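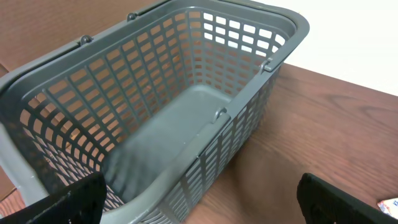
State paid sick leave bill clears Senate panel, faces August effective date

A bill that would extend paid sick leave to retail, warehouse and food service workers cleared the state Senate Labor Committee on a 7-4 vote Friday, March 25, 2022, and now moves to the full chamber.

The measure, filed as Senate Bill 1044, would require employers with more than 40 workers to provide one hour of paid leave for each 30 hours worked. Accrual would begin on the first day of employment. Unused hours would carry over to the next calendar year, up to a limit the bill leaves to the Department of Labor.

Current law covers only public employees and workers under a collective bargaining agreement. The private-sector exemption dates to the 1909 labor code and has been amended twice, most recently to add hospital contractors.

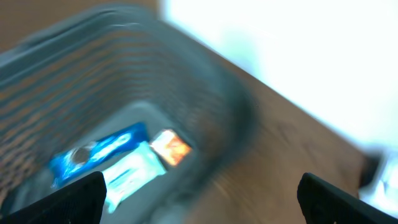
Under the committee version, part-time staff would accrue leave at the same rate as full-time staff. An earlier draft set a lower rate for anyone working fewer than 20 hours a week. That provision was removed by amendment before the vote, along with a clause that would have allowed employers to demand a doctor's note for a single day's absence.

Emiliano Serrano, policy director of the Okthorpe Workers Center, testified in favor. He told the panel that store employees had used vacation days or gone unpaid when told to isolate, and asked that the bill cover time spent caring for a family member. The committee adopted that language.

Famora, a regional grocery chain, filed written testimony against the bill. The company said its existing leave plan meets the proposed minimum but that the record-keeping rules — which require a balance on each pay statement — would mean replacing its payroll system. Oredus, a warehouse operator, asked for a longer phase-in.

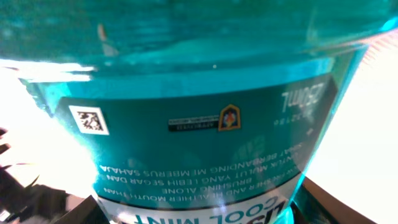 A bottle of mouthwash. Retail workers are among those covered by the bill.

If passed by both chambers and signed, the law would take effect in August. Penalties for violations would not apply until the following January. A floor vote has not been scheduled.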